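How a School Plans for a Robot 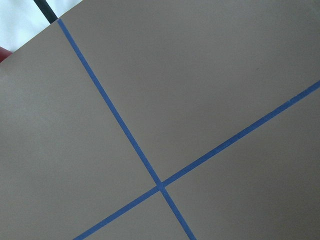 A robot costs more than its price tag. Cadaren School has 300 pounds to spend on fittings before September, and each item must go on a list. Small things count too, such as the blue tape that crosses in a large X on the flat surface. Tape is cheap, but it runs out. The school therefore plans to buy 10 rolls and keep 3 spare.

Pupils may ask their teacher to see the list.

This site uses cookies. Accept | Settings

Comments

Ladefoged: Does the list include batteries?

Jukex: We made a list like this for our club. We forgot the plugs.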